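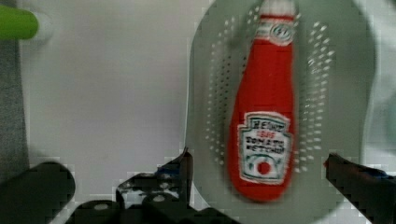
Gistley Store Says Plush Groceries Will Get Kids Cooking. Parents Aren't So Sure

A kitchen shop in Gistley has cleared a shelf of real cookware to make room for soft toys shaped like food, and the owner says it's good for children. The evidence so far is mostly the owner.

Stostura, on the corner by the old bank, started selling what it calls "first kitchen" bundles in January. Each one pairs a plush grocery item with a real plastic kitchen piece. One pairing puts a stuffed Heinz tomato ketchup bottle, label and all, with a colander. What a child is supposed to learn by draining ketchup isn't spelled out on the tag.

"They copy what they see you do," said Lertchai Mahawong, who runs the store. "Give them the real bowl and something safe to put in it, and they're cooking." He said he has sold 144 bundles and has ordered 1000 more, a number that looks brave for a town this size. Asked whether any of those buyers had come back to report a sudden interest in dinner, he said it was early.

The store's flyer claims that children who handle kitchen tools before school age "eat better for life." It doesn't say who found that out. Mahawong said the line came from his supplier, Batby, and that he would ask them for the source. It had not arrived by the time this item was written.

Soudabeh Rahimi, a mother of 2 who bought a bundle last month, gave it a mixed review. The colander has been useful — she rinses grapes in it. The toy lives on the couch. "My son likes it because it's soft," she said. "He still won't eat anything with a sauce on it."

She also pointed out that she already owned a colander, and that her kids had been wearing it as a hat for free.

Stostura plans a Saturday-style play morning at its second shop, on Szczepańska, if the next shipment arrives in time. Admission is free, and the bundles will be for sale by the door.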